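News > Visits and Events > Reports

Visit to the Greltmont Robotics Laboratory

Jan 20, 2018 – Zillton Office of Technical Education
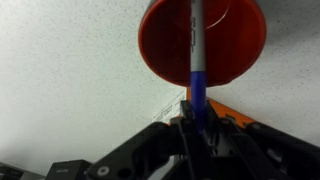 A marker with a blue cap at the gripper, with a red cup behind it.

A delegation from the Zillton Office of Technical Education attended the winter open day of the Greltmont laboratory, where research on robot handling of everyday objects is carried out. The visit was arranged following an exchange of letters in October and was intended to help the Office decide whether a handling unit should be added to the second-year course in automation. The laboratory recorded 108 visitors over the day, most of them from schools and small manufacturing firms in the district.

The program opened with a short address in the main hall, followed by a tour in groups. Our group was taken first to the workshop, where parts for the grippers are made and repaired. Staff explained that fingers wear out sooner than any other part of the arm and are replaced on a fixed schedule. A spare set is kept at each station. Members of the delegation who teach maintenance asked to see the replacement procedure, and a technician went through it at the bench with the tools our students already use.

The second part of the tour was given over to demonstrations. The laboratory operates three stations, each with one arm and its own operator. The task at the station we were assigned involved a marker and a cup. Small cameras are mounted near the gripper so that the operator, and later the control software, can work from a close view of the object being handled. Visitors could follow this view on a monitor beside the station. Several of our members remarked that the view takes some getting used to, as directions on the screen do not match those seen by a person standing next to the arm.

The operator described the marker as a useful teaching object. It is narrow, it rolls when set down, and the grip must be neither too loose nor too tight. The same task is repeated many times with the objects in new positions, and each attempt is saved with a note on its result. The collection for this task held 594 attempts at the time of our visit, and the laboratory plans to close it at 700. Failed attempts are kept as well. The delegation considered this a good practice and one that could be carried over to student lab notebooks, where unsuccessful trials are too often left out.

After lunch, visitors were invited to a session on Oei, the scheduling program used to assign tasks to stations and operators. The session was clear but rather long for the time allowed, and the questions had to be continued in the hallway. A printed guide to the program was promised to all schools that left an address at the front desk. The Office has not yet received its copy.

The final item was a presentation by Zuvden, a local firm that supplies fixtures and mounting plates to the laboratory. The speaker outlined the terms on which schools may borrow equipment for a single term – insurance and transport are to be paid by the school. A member of our delegation asked about left-over plates from earlier projects, and the firm agreed to look into the matter.

The delegation recommends that a handling unit of modest size be prepared for review, using common desk items as the objects to be handled. It further recommends that instructors spend one full day at a Greltmont station before the unit is taught. Instructors wishing to be considered should notify the Office in writing. Parking at the laboratory is limited, and the lower entrance is closed while the road is being repaired.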